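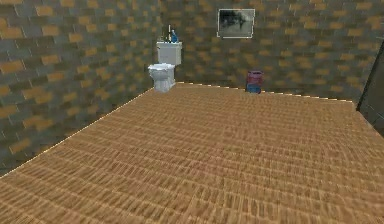
Club room tips, kitchen end and tool end

Stokbridge Engineering Students' Society. Updated April, in a rush, before handover. Add your own at the bottom.

Kettle first. Descale with white vinegar and water, half and half, boil, leave an hour, tip out, boil twice with plain water. Whoever is on the early shift for O-Week tea, check it BEFORE the first years turn up.

Mugs with tea stains: bicarb on a damp sponge. Don't bother with bleach.

Sausage sizzle gear. Scrape the hotplate while it's still warm, wipe with oil, paper towel over the top, lid on. Tongs go in the tub marked SIZZLE, not the cutlery drawer. Onions can be sliced the night before, zip bag, fridge. 2 kg does a lunchtime stall, more if the civils are coming.

Esky smell: bicarb again, lid open overnight. Tea towels go home with whoever used them last, back by Friday.
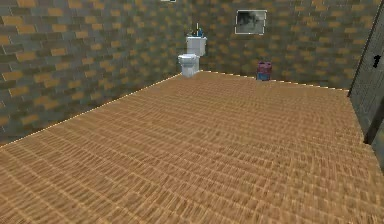
Tan floor, brick up the left-hand side.

Tool end now. Soldering irons: tin the tip before you switch off, every time. Wet sponge, not soaking. If the tip's gone black and won't take solder try the brass wool, then ask Remo Prantl. Please don't file it.

Drill bits. Back in the index, by size. Blunt ones in the jam jar. A drop of cutting oil on steel, none on acrylic, and slow down on acrylic or it melts onto the bit.

Wet and dry paper. We've got up to 2000 grit and it keeps going missing. Cut it in quarters, use it wet with a dab of dish soap, let it dry flat and it'll do another job. The Tandska model bridge was finished this way and it came up lovely.

Glue: epoxy needs 6 hours before you so much as look at it. Overnight is better. Mix on old pizza boxes. Super glue lives in the fridge door in the Stadisov tin, please label anything else you put in there.

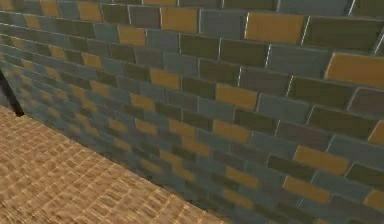
Staggered brick in grey, olive and yellow.

Stuck jar lids, rubber glove. Sticker gunk on donated laptops, eucalyptus oil, then a wipe with warm soapy water. Whiteboard somebody's done in permanent marker: scribble over it with whiteboard marker and rub off while wet. Might take a couple of goes.

Industry night platters. Thu Cao's rice paper rolls from Hà keep fine under a damp tea towel, don't stack them. Count on 8 to a plate. Cut fruit last. Name tags nowhere near the dip, we learned that one.

Last out: bins, iron off at the wall, fridge shut properley (push the bottom corner). Spare key goes back to Remo.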